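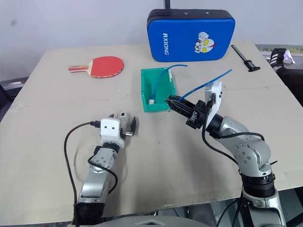

4. What happened when we let the students write the word problems

I should say up front that I went into this part of the study expecting very little. The first unit had gone fine, the worksheets got filled in, and I figured that asking eighth graders to write their own math problems out of hospital-style data would mostly get us jokes and bad handwriting. We got plenty of both! But we also got the most useful material of the whole project, so I want to spend a bit of time on it.

The set-up was simple. Two classes took part, both at the same school in Stekent, and each had the same teacher, Veronika Lüthi, who had already used the Gerkia lesson pack with an earlier group. Students got a short made-up patient chart (resting heart rate, temperature, a list of doses and times) and had 16 minutes to write one problem that somebody at the next table could solve. Then they swapped. We told them nothing about what kind of math to use, which Veronika thought was a mistake and I thought was brave. We were both a little bit right.

We collected 62 problems. Iker Prieto and I read every one of them separately and sorted them by the math they needed, and then we sat down and argued. Most of the arguing was over rates. If a student writes "the patient gets a dose every six hours, how many by bedtime," is that a rate problem or a counting problem? I said rate, Iker said counting, and we ended up putting it in its own pile, along with everything else that hung on what time you started the clock. That pile kept growing (Figure 1).

Figure 1. How the student-written problems were sorted. Problems that depend on a starting time are shown separately from other rate problems.

What surprised me was how often the starting time was missing. The student who wrote the problem clearly had one in mind, and the student solving it had a different one in mind, and off they went, both sure of themselves. I sat near one pair in October who spent nearly the whole swap period on this. One of them kept saying "but he wakes up at seven," and the other kept asking where it said that. I wrote in my notes that I had been trying to get that exact conversation going with graph axes for years.

The Marti workbook, which both classes had used the year before, always prints the starting time in the problem. I don't blame it for that, and I would probably do the same if I were writing one. Still, these students had never had to decide for themselves what a reader needs to be told, and it showed.

A word about the jokes. We kept the silly problems in the count as long as they could be solved. One chart ended up belonging to a vampire with a very low temperature, and the question about him needed negative numbers, so in he went. Iker wanted a separate code for humor and I talked him out of it, though I've changed my mind a little on that and we may add one when we run the Stastosia version of the unit.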